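Visit to the Skuten textile sorting center

In September our sewing circle went to see the Skuten sorting center, where used clothes from the whole region arrive. We were 11 persons, and the bus left at 8 in the morning, so not all of us were awake.

Mireille Boyer received us at the door with coffee and very good almond cookies. She has worked there for six years and she knows each corner. First she explained the way of the clothes. They come in bags from the street containers, they are weighed, and then they go to the first table, where people decide very quickly if a piece can be worn again. A good sorter needs only a few seconds for one shirt. I tried it and I was slow, I wanted to look at all the buttons.

What can not be sold becomes cleaning rags or filling for mattresses. Dark cotton is popular for rags in garages, so it is kept apart from the light colors.
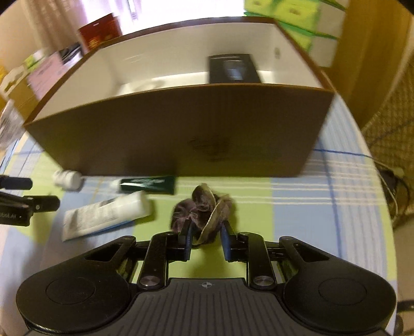
A piece of dark brown cloth and an open cardboard box.

After this we saw the wool room, which I liked the most. Othmane Naciri showed us how to feel the difference between pure wool and a mix, with closed eyes. Dalia from our group guessed all correctly and was very proud.

The shop is next to the exit. I bought a linen tablecloth and up to 18 old zippers in a bag, the price was small. The next visit is possible on a Wednesday, but you must call before, and please bring closed shoes. Parking is behind the building, entrance from the river side.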